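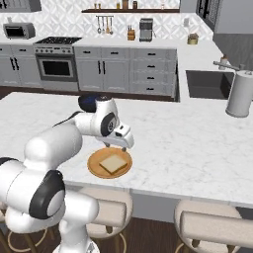

Slide 1: a slice of bread on a wooden plate

Right, hello everyone, thanks for coming out to Dretesbridge library on a Monday night. I'm Naheed Bajwa, I bake, and tonight I want to talk about bread going stale and why we chuck so much of it away.

(Ask for hands: who threw bread out this week? Put my own hand up. Wait for the laugh, then move on.)

I started keeping a bread diary in January. Every crust, every heel, every half bag of rolls that went in the bin got written down. By the end of the month I'd binned 2 whole loaves' worth, and I do this for a living! So no telling off tonight, I promise.

First thing - stale isn't the same as dried out. I believed it was for years. What happens is the starch firms up as the loaf cools and carries on firming up for days, even in a sealed bag. Warm it through and it softens again for a bit, which is why toast from an old loaf is so good.

Second thing, the fridge. Please don't. Starch firms up faster in the cold, so a loaf in the fridge goes stale quicker than one on the worktop. The freezer's fine, it's cold enough to more or less stop the whole business. Slice it first, though. I once froze a Sutherland whole (that's our big white tin loaf, for anyone who hasn't been in the shop) and had to go at it with a bread saw while the soup went cold.

(If I'm running late, skip the freezer story and go straight to mould.)

Mould. People always ask if you can cut the green bit off. No, sorry. It spreads through soft bread before you can see it, so the lot goes.

Now the nice part, eating it up. Breadcrumbs, bread and butter pudding, croutons, and my mum's trick of frying torn bits with cumin seeds and an egg stirred in. I could eat that every day. Recipe's on the handout, with the one for the Bindel, our rye, which makes lovely crisp toasts when it's past its best.

Shop numbers, quickly: we baked 3,937 loaves last month and gave the leftovers to the Pedex Street lunch club. Their soup needs bread and they're not fussy about yesterday's.

(Pass the baskets round here. Say which one has seeds in it!)

Questions till half eight, then they need the chairs back.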